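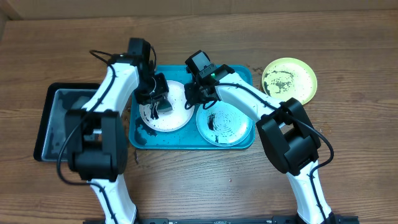
Buy the boring stuff first

2020-01-03

Budget season again, and everyone I know who runs a kitchen or a small plant is being told to put a robot line in the plan. Fine. Put one in. But please stop writing one number next to the word "robot" and calling it a budget.

I've sat through 3 of these purchases now. Same mistake every time. The arms get quoted, argued over, haggled down, signed. Then in April somebody asks who is paying for the trays. And the grippers. And the cable guards. Silence.

Dishes are the worst for this. Grease, grit, standing water, crumbs that travel. People cost the job as if the plates show up clean and the arm just needs to move them from A to B. Go stand at the return window at Skillholm after lunch. Burnt bits welded on. Sauce on the underside, where you don't see it until it is on everything else.

So, what goes in the budget. Spare gripper fingers, more than you think. Covers for the wrists and the cables, and if the supplier says you don't need covers, ask for that in writing. Time to wipe down the bench, every shift, by a person, at a wage. Plates you are willing to lose – we broke 62 at Atinga in the first stretch and had planned for none. Cheap plates, but it was the purchasing form for each batch that hurt.

Nazma Haque did our numbers and she put it better than me. Her line was that the arm is the deposit. Everything after it is rent. She had 1,709 set aside for consumables and I told her it was too much. It was gone well before the year was.

And two arms is not one arm twice. Vendors love to sell it that way, one to hold and one to scrub, like a person. Maybe that is right for you. But two arms means two sets of cables to route, two wrists to keep clean, and a lot of setup hours so they don't knock into each other over the same tray. Quote the hours. We didn't, and Kwadwo Wumbei ended up spending his evenings on it, unpaid for the first part untill I found out.

Now the other side, because I do get mail. Ermira Vasić over at Grasness thinks I'm too gloomy and that waiting costs money too. She's right about that. Hiring for the dish room is awful. People leave. I'd still rather be a year behind with the support money in place than first in town with a very nice machine under a sheet.

One more thing, rent before you buy. Murnia wouldn't lease to us at first, then they would, once we asked a third time. Run it on your own worst dishes, not thier sample set. Keep a sheet of every stop and who cleared it. Ours had 309 lines on it by the end, mostly small stuff, and that sheet was worth more in the meeting then any brochure.

Plans are due soon. If there's only room for one line, split it in half and give the second half to trays, fingers, covers and somebody's hours.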